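I promised to write about our first month of showing tasks to the arm, so here is a thread. It is long. I am still learning this field, and English is my third language, so please be patient with both.

1/ The task is simple to say: take a small plastic cup from the left, put it in a tray on the right. A child of three can do this. We do it by remote control. One person holds a small leader arm, and the big arm copies the movement of the hand.

2/ On my first day I recorded 59 demonstrations. I was very proud. Then I watched them again and deleted 42. In most of them I stopped over the cup to think, and the recording keeps the thinking too.

3/ This was my first lesson. If you wait, the robot learns to wait. Our first trained policy went to the cup, stopped above it, and stayed there — very polite, like a guest who does not want to take the last cookie.

4/ So now we practice each movement without recording until the hand knows it. I do maybe five dry runs, then I press the pedal. My hand is calmer in the morning. After lunch I drink no coffee.

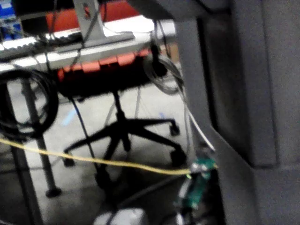
5/ We also tried teaching by hand, when you switch the motors to the soft mode and push the arm where you want it. I like it more for slow things, for example sliding a lid. You feel the weight and the contact in your own fingers.

6/ The problem is that your own hands come into the wrist camera. The policy then sees fingers in training and no fingers when it works alone. For the cup task we went back to remote control. For the lid we only replay the path and don't use the images.

7/ Somebody from Kallio asked me how many demonstrations are enough. I don't know a general answer. For the cup we have 1579 now, from 11 people. I think the number of people helped us more than the number of recordings, but I did not test this properly.

8/ Each person has a style! One of us comes to the cup always from above. Another comes from the side, very low, and I hold my breath every time. When we mixed both styles from the same start position, the arm sometimes went between them and pushed the cup over.

9/ We wrote one page of rules after this. Come from above. Open the gripper before you go down. Let go of the cup only when it touches the tray. If you miss, you may correct once and keep the recording. We do want some corrections in the data, so the arm can see how to recover.

10/ A small thing about delay. In our Pilthorpe room the arm follows my hand with almost no delay. From the Benoven office, over the network, there is a little, and I start to move too far and come back. Those recordings look nervous. We keep them in a separate folder for now.

11/ Next is the same task with two cups, one inside the other. I tried it on Friday with the leader arm and could not separate them even one time — so first I have to teach myself. The page of rules is on the Evura wiki if you work with us. If you do this kind of work in another place, please tell me how you train new operators.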